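Pear season fills the tables at McKinnon Hall

The fall table-setting show opened at McKinnon Hall this month, and it's the happiest room in town right now. The theme is "One Plate, One Fruit," which sounds like almost nothing and has turned into the most cheerful show the hall has put on in years. Entries came from kitchens all over the Wirkent valley, from families, retirees, two school art clubs and a whole apartment building that decided to enter floor by floor.

The rules fit on a postcard. Each entry gets a table, a mat or cloth, a plate and a single piece of fruit. No flowers, no candles, no napkins folded into swans (there was some grumbling over the swans). What people have done inside those limits is wonderful! There are apples on painted tin, a quince on a dinner plate that has clearly seen a lot of Sunday lunches, and plums on just about every shade of linen you can think of.

A favorite with the opening crowd was one of the plainest settings, a green pear standing up beside a beige ceramic plate on a blue-gray mat.
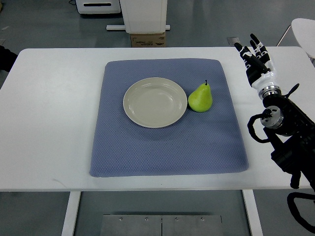
Visitors kept drifting back to the pear tables all afternoon. Pears are having a very good year in the valley, and the growers who lent fruit for the show brought far more than was needed, so the extras went into baskets by the coat racks with a sign telling people to help themselves. By four o'clock the baskets had been filled up again twice. Opening day brought 647 people through the doors, a new high for the hall, and the line for cider went out past the bike stands.

Much of the tableware is on loan from Feneo, the secondhand dish shop on the corner of the square. The shop let entrants come in before hours and pick through its shelves with a fruit in hand, which must have been a fun morning to watch. A good many people walked in sure they wanted something bright and left with cream, gray or beige. Fruit has plenty of color of its own, and a quiet plate lets you see it. The same goes for what is underneath: textured mats have been a big hit this year, and several people were asking at the front desk where to find them.

Trisetti, the bakery across the street, has joined in too, with a pear and ginger cake on the counter for as long as the show is up. Get there early. The cake was gone before noon on opening day and the second batch didn't last much longer - the tray was down to crumbs while people were still asking for it.

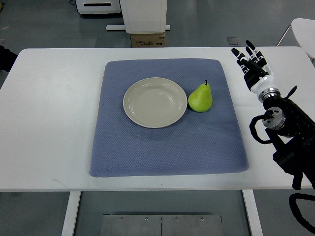 Voting is open to everyone who comes through the door. Each visitor gets 3 paper leaves at the entrance and can leave them in the bowls by the settings they like best, all in one bowl or spread out over several. Kids vote too, and they take it very seriously. One small group spent a good twenty minutes going back and forth between a pear and a fig before splitting their leaves. So far 947 leaves have been dropped in, and the early lead has already changed hands more than once.

A free workshop in the back room goes with the show, and it's well worth staying for. Bring a plate from home, pick a piece of fruit from the crate, and try a few arrangements on the long bench. Last time people spent most of the hour moving a pear an inch to the left, then an inch back, and had a great time doing it. Some like the fruit in the middle of the plate, some want it off to one side and almost touching the rim, and there were strong feelings about stems.

The show runs through the end of the month at McKinnon Hall, from ten in the morning until six in the evening, with late opening until eight on the last night. Admission is free. The workshop is free as well, but space on the bench is limited, so put your name on the sheet at the front desk when you arrive. Winning settings will stay up for an extra week, with fresh fruit.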